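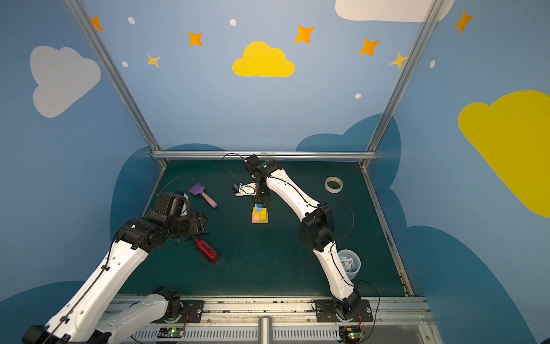
Open day at Honorato, January

Finally went! I've been saying I'd drive out to Prustdale for ages, and this morning I got in the car before I could talk myself out of it. Paid 2 dollars to park (exact change, naturally I had none) and still made the ten o'clock demo.

They had one of the arms on blocks, which sounds silly until you're standing there holding your breath over a light blue cube. And the walls are painted with clouds and stars, like a kid's bedroom! I loved that. The hairbrush on the table I could have watched them chase all day, but blocks were the main thing. The handout says Lusier, the outfit that wrote the software, wants 500 stacking runs by spring and has 225 so far. I'd have guessed way more.

I got to stand right up by the rail for the second session, and I kept looking at those yellow blocks and thinking how I'd pick them up without a thought. 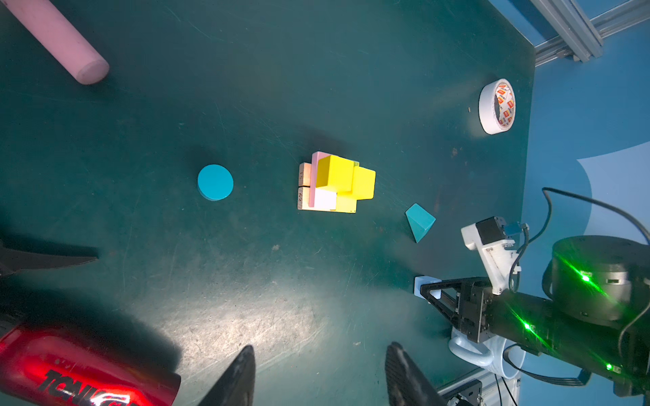

A woman next to me said she'd seen the Hovovard machines last year and they were faster, but she wouldn't trust them with anything she cared about. We got talking after that, about whether either of us would want one at home. She'd have it fold sheets. I'd settle for one that empties the dishwasher and doesn't chip my good bowls.

Coffee was terrible, cookies were great. Home by two with a tote bag I don't need. Must call the dentist tomorrow.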